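チケット 1722:シミュレーション収集で把持の記録がずれる件
報告者:Thongchai Onsri 担当:Chiyo Yoshida 状態:確認待ち

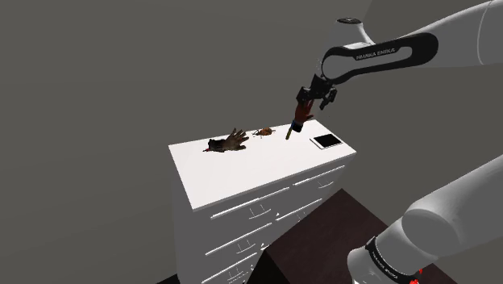 お世話になっております。白いチェストの上で細長い工具を持ち上げる課題について、学習用のデモを集めています。保存したデータを再生すると、グリッパーの開閉の値が動作より12ステップ遅れて記録されているようです。画面の動きには問題がありませんでしたので、気がつくのが遅くなりました。申し訳ございません。

試したこと
・収集ツール Puvinley を再起動しました。変化はありません。
・手袋とタブレットの初期位置を変えて、もう一度収録しました。同じずれが出ます。
・関節角度のログは正しい時刻で入っています。遅れるのは開閉の値だけです。

Yoshida 返信
ログをありがとうございます。開閉の値だけ別のバッファを通っています。設定の gripper_delay を 0 にして、2本だけ収録していただけますか。

Onsri 返信 08/09/2026
0 にして2本を収録しました。両方とも、指が閉じる時刻と値が一致しました。ただし、以前に集めた約17本はずれたまま残っています。これは削除したほうがよいでしょうか。それとも後から補正できますでしょうか。

Yoshida 返信
補正できます。ずれが一定かどうかを先に調べますので、元のファイルは消さないでください。学習の一覧からは、いったん外しておいてください。

Onsri 返信
承知いたしました。一覧から外しました。補正の結果をお待ちしております。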